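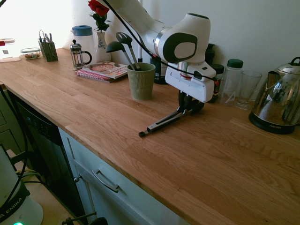

Storkura Lunch Club – The Kitchen Page

Welcome to our gallery page. The lunch club has its own counter in the kitchen on the second floor, and many of the new members ask us what is kept there and if they are allowed to use it. The answer is yes, almost everything. I wrote down a few lines for each thing, so you can find your way before your first lunch with us. If I forgot something, please tell me and I will add it to the page.

Page updated 5/8/19 by Yanti Kusuma

The counter
It is a long butcher-block top in light oak, and it is my favorite part of the kitchen. When the light comes in from the left side you can see the grain very well. We oil it every December, when most people are away and it can rest for two nights. Please use a cutting board always, also for bread. Old knife marks are difficult to sand out, and Donnie MacAulay has done it already one time by hand and does not want to do it again.

The tongs
Silver and black, the only pair we have. They are for salad, for pasta and for turning the flatbread on Lasico day (this is what we call the lunch when we invite the people from Lasico upstairs). After the meal they are washed by hand and go back to the counter – not in the drawer, where they open by themselves and block everything.

The silverware
Forks, knives and the rest stand in the dark green wire-mesh holder against the wall. Handles up, please. I know that at home many of us do it the opposite way, but here a lot of hands go in at the same time.

The glass box with the clear lid
This is the place for leftovers that somebody wants to share. If the food is in the glass box, it is for all of us. If it is your own lunch, keep it in your own container with your name. Anything still in the box at the end of the afternoon goes to the refrigerator, and the next day it is thrown away.

The container with the red lid
It stands at the far left, next to the glass box. Raelene Rutherford is responsible for what is inside, so ask her before you fill it with something new.

The pitcher
Tall, white, with a blue lid. Cold water only. Last summer it had mint syrup in it for one week and the taste stayed for a month.

The French press
It is a small one, good for two cups if you are not very thirsty. Deepak Joshi brought it and he also wrote the instructions, which I repeat here in short form: coarse coffee, four minutes, push slowly. The grounds go in the compost and never in the sink. We paid a plumber from Saxena $151 to learn this.

The vase and the rose
White ceramic with a blue painted pattern. One flower is enough for it, and this time it is a red rose. Whoever cooks may choose the flower, and the money comes from the club jar.

The books
Two of them lie flat in front of the vase and the French press. The one on top has a pizza on the cover and is the most borrowed book we own. You can take a book home for 15 days. Write your name on the list inside the cupboard door, so the next person knows where to ask.

Next lunch
Dexter Manalastas is cooking, and he asks everyone to tell him about allergies two days before. He plans a noodle dish from his mother, with a vegetarian version. Guests from the Killero office are welcome, one guest for each member. Bring your own plate if you can, because we are still short of the deep ones.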